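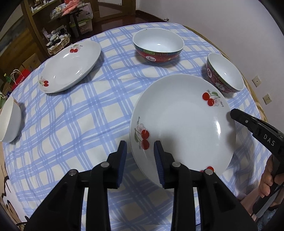

The plaid cloth on our round table, with the cherry plates out.

I've had the Melis tablecloth from Porkura since last November, so I figure I've spilled enough on it by now to have an opinion. I went looking for one after we got the round table, because every cloth I owned was a rectangle and the corners dragged on the floor (the cat loved this, I did not).

I paid $89, and yes, I winced. My old one came from the discount bin at the hardware store in Wolunstead and lasted me years. But I wanted real fabric, and I was tired of vinyl that sticks to your forearms all summer. The Lavari was the other one I had my eye on. It was cheaper, it had a nicer hem, and it only came in gray or a sort of mustard. I have nothing against mustard but my kitchen does.

Okay, the good stuff. It washes great! I run it on cold with the dish towels and hang it over the shower rod, and so far it has shrunk maybe an inch, all of it in the first wash. Tomato sauce came out. Coffee came out. Beet juice left a pinkish shadow that I can find if I go looking, and I've stopped looking. The pattern hides a lot too, which I would never have believed back when I only bought plain white ones.

The not so good. It wrinkles if you so much as glance at it. The label says "easy iron" and I guess that's true if you own an ironing board and the will to use it. Mine goes on straight from the shower rod and the folds drop out in a day or two, mostly. It also slides around on a bare tabletop, so if you have little kids who pull on things, get one of those grippy felt pads to go under it. I bought mine separately and I think Porkura should throw one in at this price.

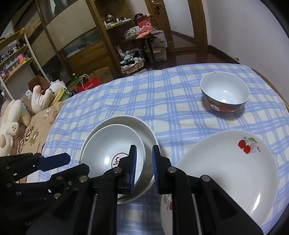 Bowls stacked on the plaid.

Sizing is the thing to watch. The round one is sold by diameter, but the chart on the website lists the drop for their own tables, and mine is a bit smaller, so I ended up with more hanging down on one side than I like. Measure your table, add the drop twice, and ignore the chart. Exchanges are free for 30 days but you pay the postage going back, grr.

Would I buy it again? Yes, on sale. Four stars, and I'd go to five if they fixed that chart.

Posted 30 September 2024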